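Shop > Hand-Held Tools > Two-Finger Grippers > Haltine G2

Haltine G2 Hand-Held Gripper with Wide Pads

Posted in October by Liên Tôn

The G2 is the hand-held version of the two-finger gripper we sell for the Alladix arm. Both versions take the same fingers, pads and screws, so anything you record by hand can be replayed on the arm without changing the grip geometry. It replaces the G1, which we no longer stock except for spare triggers.

Working opening is 48 mm with the narrow pads. With the wide pads it goes to 50 mm, as the backing plate is thinner. The tool weighs 500 g without the camera. The trigger can be set for left or right hand with the supplied hex key.

The fingers curve inward and end in padded tips. We tried three pad shapes before settling on the wide wedge. The narrow pad from Marquez is better on cables and coins, and we still offer it as an option. The wedge holds folded cloth more evenly and is the one we would order first for bedding, towels and clothes. It does block more of the camera view at the bottom corners — allow for that when you choose a lens.
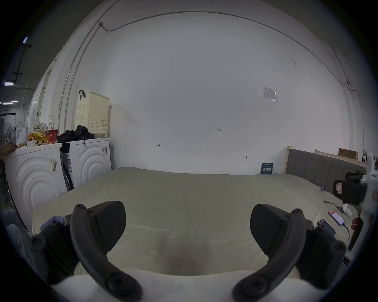

G2 with the fingers open, facing a bed made up with a beige sheet.

Diệp Võ compared the G2 with the Flulimura pinch tool on household jobs, using the same camera on both. Pulling a sheet flat was quicker with the G2 and the cloth slipped less at the corners. Picking up a phone from a soft surface was close to even. The Flulimura was easier on thin charging cables, where its pointed tips get underneath without bunching the fabric. For work that is mostly small parts, we suggest the Marquez pads or the Flulimura.

The camera plate takes any lens up to 41 mm across. Wider lenses will fit but touch the housing when tilted down. A lens that shows both pads with the fingers fully open makes the footage much easier to check later.

In the box: gripper, one pair of wide pads, camera plate, hex key, spare screws and a wrist strap. Camera and cable are sold separately.

Pads wear first at the inner edge. Change them in pairs and check the finger screws at the same time — they can loosen after long sessions. Wipe the pads with a damp cloth only. Solvent cleaners leave the surface slick.

Pads for the G1 do not fit. If you have G1 fingers in good condition, an adapter block is available on request, though it takes 2 mm off the opening on each side.

Filed under: Grippers, Hand-Held, Soft Goods, Side-by-Side Tests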